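Modum Stepped Riser Set
Clear tabletop display steps from Hedier

Sold as: set of 2
Pack weight limit: 500 g per step
Care: warm water, soft cloth, no scouring pads

We've been selling shelving for small shops and café counters for a good while now, and the Modum is the one we keep coming back to. It does one simple job and does it so well! Put your stock flat on a counter and the things at the back vanish behind the things at the front. Lift each row a little and suddenly people can see the lot, even from the far side of the till.

The Modum is made as one solid piece, so there are no pegs to lose and nothing to screw together. Take it out of the box, peel off the film (very satisfying, this bit) and it's ready. The edges are polished by hand at our Clekmont workshop and they come up beautifully smooth. If you've ever caught a sleeve on a cheap riser you'll know why we make a fuss about it.

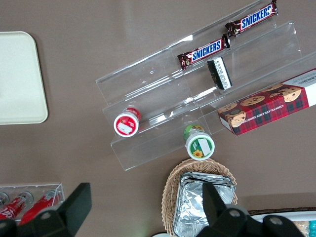

Which step depth you need depends on what you sell. The standard one suits most small packaged goods, and the deep one is better for jars, soap and anything with a round base. Chocolate bars are a lovely fit for a clear stepped stand — a Snickers on the top shelf and another on the one below, set at an angle to the counter, and both labels still easy to read. For cards and little booklets we'd go for the standard depth and add the Giáp lip, a narrow clip-on strip that stops things sliding forward. It's sold separately and fits either size.

A word on cleaning. Please keep glass spray well away from it, as the ammonia in some brands will turn the surface cloudy over time. A drop of washing-up liquid is plenty. Dry it straight away with something soft and you won't get water marks. Fine scratches can usually be buffed out with plastic polish, and we're happy to talk you through that by email.

Sizes
Standard: 216 mm wide, three steps
Deep: 216 mm wide, three steps, extra room front to back

Delivery
Orders go out within 24 hours on working days. Every set is wrapped in paper and card, with no foam, and the box is sturdy enough to keep for storage — handy if you do markets and need to pack up at the end of the day.

Spare Giáp lips are listed under Accessories.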